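3.2 Gathering the tool case examples

We come now to the part of the work that took up most of our November, and that we suspect most readers will be curious about, namely how the examples themselves were gathered. The Huveck policy learns only from what people show it, so it seemed right to us to spend a good while on the showing. All examples in the tool case family were recorded at the Welier bench, a brown table with a pair of white arms set on it, and they share one goal: take hold of a closed case, bring it to a sensible spot and open it flat so that the tools inside can be reached. 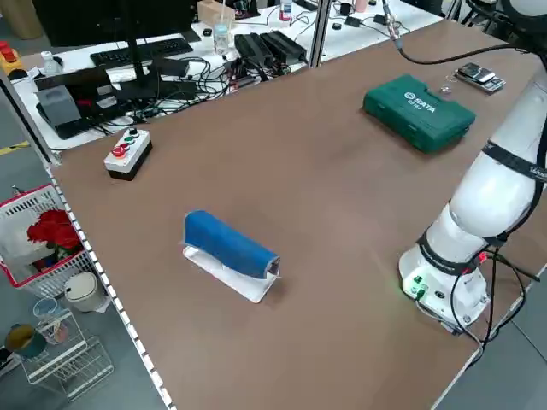
An operator guides both arms at once and may take as long as he or she likes, up to a limit of 60 seconds. We had first thought of a much tighter limit, but it made people hurry, and hurried hands teach bad habits. Between examples the case is put down again at a new place and a new angle, chosen by the operator from a printed sheet. We ask only that it stays within reach of at least one arm. Small things lying about on the table are left alone unless they would be knocked over – we would like the policy to cope with an ordinary bench, and ordinary benches are seldom tidy.

Taking hold of the case is the step on which operators differed most. Some liked to pinch the body of the case from the side, while others went straight for the carrying handle. Muchen Qiu, who trained our operators, favoured the handle and made a patient argument for it, but in the end we kept both ways in the set and marked each example with the one used. 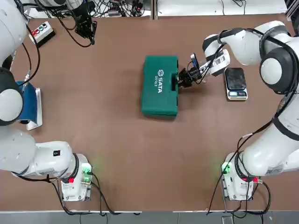
We also keep the pauses. When an operator stops for a moment to think, the arms stop too, and a policy that copies this too faithfully will dither in the same places. Pauses longer than 2 seconds are therefore shortened before training, but the raw recording is stored beside the shortened one, so that anyone who disagrees with us can start again from the beginning.

The views from the wrists gave us more trouble. They come very close to the tools, and they blur badly whenever the arm swings. We were tempted to throw the blurred stretches away and for a week or so did just that, until we noticed that the policy then became lost each time it moved quickly. They have been put back.
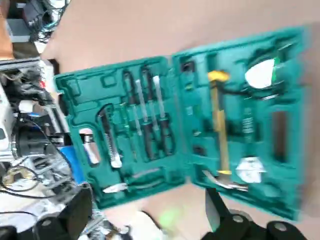
After each session, a second person goes through the recordings at their own pace and gives every one a plain mark of "keep", "keep with a note" or "drop". The notes are free text, and rather fun to read. Of the 116 examples recorded in this family, 41 carry a note, most of them to do with a grip that had to be tried again. We did not drop an example merely for being clumsy, so long as the goal was reached, and we hope the reader will forgive us a certain fondness for the clumsy ones.

Figure 4. The Welier bench during the gathering of the tool case examples, from the fixed camera.

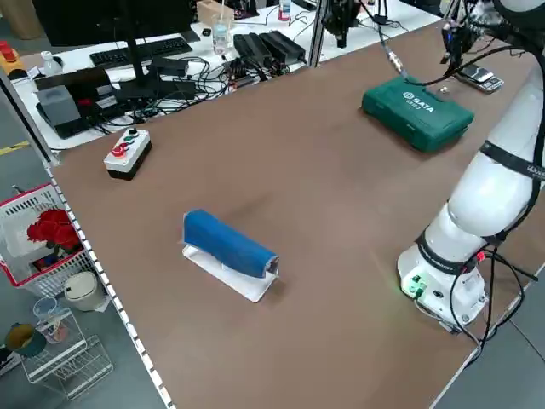 3.3 Preparing the recordings for training

Each kept example is cut into short overlapping pieces with the Pendia scripts, and the views are brought to a common clock before anything else is done to them. The notes travel along with the pieces but are hidden from the policy.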